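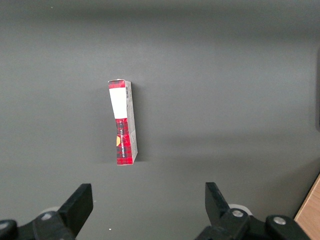
A plaid cardboard box on the gray work surface, seen from the gripper's own camera.

I have spent most of this year gathering examples for a robot arm, and I have come around to an unpopular view: we record too many of them, and we pay too little attention to the ones we keep.

The usual plan goes like this. Someone picks a task, such as lifting a small box and setting it down somewhere else. An operator steers the arm through it over and over, and every run is saved. When the learning system does badly, the answer is to record more. At Tuker, where I worked before I moved to the Dresbridge lab, that was the answer to everything. By August we had shelves of drives and an arm that still closed its fingers on air if the box was turned the wrong way.

Last spring my colleague Veronika Rainer went back through one batch of 40 runs. In 34 of them the operator had started with the box in nearly the same spot and come in from the same side. It was easier on the wrist, and the operator had a quota to meet. I don't blame him. I had set the quota.

We threw out most of that batch and recorded 20 new runs by a short written plan. The box had to be moved and turned before each start. The lamp had to be shifted between runs so the shadow fell on a different side. Two of the starts had to be bad ones, with the gripper too far over, so that the system would get to see a correction. Those 20 took longer than the first 40 did. The arm trained on them did better on our own test, and I would make the same trade again.

People who disagree with me have a fair point. With enough recordings, the odd cases turn up by themselves, and a plan written by one person will have that person's blind spots in it. Large groups can afford to work that way. A lab with one arm and two operators can't – and most labs I know of are closer to that.

What I would like to see is a change in how the work is counted. Operators are mostly judged on runs per hour. That number rewards the same easy grasp done again and again. Pay for the hour, hand over a list of starting positions, and let the operator add to it. Ours added 9 in the first month, and several were things I had never thought of, like a box leaning on its neighbor.

The operator should also be allowed to delete a run without filling out a form. Ours still has a form. I am working on that.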